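Bedside telephone (hotels)

From the Kokarville Encyclopedia of Everyday Rooms. Last revised August 23, 2019.
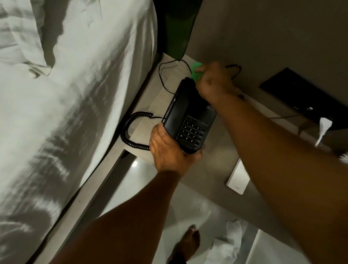

The bedside telephone is a corded desk telephone kept on the small table next to a hotel or guesthouse bed, where a guest can reach it without getting up. It has outlived a good many predictions of its end, and although most travelers now carry a phone of their own, plenty of people still like to pick up the one by the bed when they want an extra blanket or a late breakfast.

Design

The usual set is a plain one, in black, white or cream, with the handset resting in a cradle on one side of the base and a keypad on the other. The keypad has the digits, the star key and the pound key, and many sets add a column of function buttons for things like redial, messages and volume. A coiled cord joins the handset to the base. It stretches a fair way and then draws itself back up (more or less, and less as the years go by), and a second, straight cable runs off behind the table to the wall socket.

Placement

Custom puts the telephone on the side of the bed nearest the door, though in older buildings it simply goes where the socket is. Housekeepers at the Lornetti guesthouse in Zarnisthorpe, which has 28 rooms, are taught to set it at a slight angle to the pillow, with enough slack in the cable that it can be lifted for dusting. The gap between a bedside table and the wall is a famous swallower of small things, and pens, key cards and earrings all find their way into it sooner or later.

Care

A soft cloth, very lightly dampened, does for the base and the handset, and a dry cotton swab will get between the keys. A cord that has twisted itself into knots can be let down to hang freely with the handset at the bottom, and it will spin itself straight again, a small job that is oddly pleasant to watch.

Decline and survival

Many hotels took out their second telephone, the one on the desk or in the bathroom, in the years after 2000. The bedside set has generally stayed.

See also: Bedside table; Headboard; Wake-up call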